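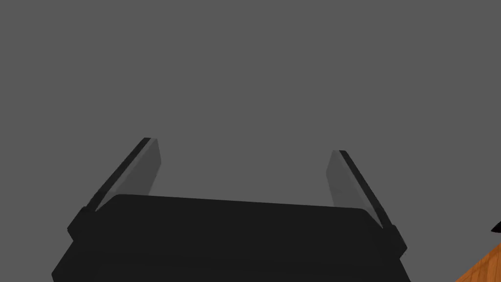

Simulated wrist view, gripper open, nothing held. Corner of the wooden surface at lower right.

Lullow Sim Episodes: collection and labeling rules
Maintained by the Lundalow group. Last revised April 2024.

Contents
3678 rendered episodes, 3000 for training and the rest held out. Flondolell is the loader; older loaders skip the wrist stream.

Start of episode
Fingers open and empty. The wrist view must show both fingertips. It does not have to show the target.
Plain gray background only. Textured backgrounds were dropped in March.

Labels
Mark "open" from the joint reading, never from the picture.
If an object is mostly outside the view, label it "unknown". Do not guess from a sliver at the border.
"Held" needs contact on both fingers. Contact on one finger is "touch".

Rejecting episodes
Reject if a finger passes through the table or if any step is missing. Keep failed grasps and set success to 0. Do not trim them.

Known issues
Episode 1814 has a repeated first step. Episode 920 has the right and left contact fields swapped. Both will be fixed in the next release.

Changes
Send rule changes through the Ibrahim tracker with the episode number and the rule it affects.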